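4 Setting up the sorting table

This section covers the Garba table activity, in which children sort small objects into baskets by colour or kind. Read section 3 first if the table has not yet been put together.

4.1 Before you start

Choose a spot against a plain wall, away from doors and radiators. Leave 140 cm of clear floor in front of the long side so that children can stand or kneel there.

Wipe the top with a damp cloth and dry it. Do not use polish. Small pieces slide on a polished top and end up on the floor.

CAUTION: Building blocks and play eggs can be a choking hazard. Do not set out this activity where children under 3 can reach it.

4.2 Laying out the table

1. Put the baskets and other containers in a row along the back of the table, close to the wall.

2. Place the eggs together in a round basket at one end of the row. Check each egg for cracks before it goes in.

3. Take two building-block cubes of different colours, such as one green and one red, and set them near the middle of the table with the studs facing up. Leave a small space between them.

4. Keep all other blocks in the Kiketti storage tub until they are needed.

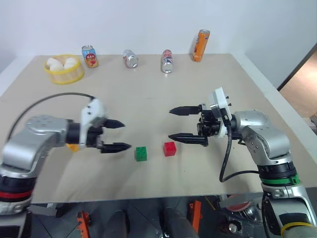 5. Ask the child to pick up one block and put it in the container you name. Wait until it has been let go before naming the next.

6. When both blocks have been put away, return them to the middle and swap their places. Repeat as often as you like, up to 30 minutes in one sitting.

Note: Two blocks are enough for a first session. Add a third colour once the child can sort the first two without help.

4.3 Using the eggs

The eggs are for the second stage and can stay in their basket during the first. To use them, bring the basket forward and ask the child to move one egg at a time to an empty container. Woven baskets tip easily if pulled by the rim, so lift from underneath.

CAUTION: If you replace the play eggs with real ones, hard-boil them first and throw them away after the session.

4.4 Packing away

Press the blocks together in pairs before returning them to the tub. Lay a folded cloth in the egg basket if it is to be carried or stored on a shelf. Do not stack anything on top of the basket.

Wash the blocks in warm soapy water and leave them studs down on a towel overnight. Woven baskets must not be soaked. Brush them out with a dry brush, and see section 6 for loose strands.

Replacement blocks and baskets can be ordered from Fostholm using the parts list in section 7.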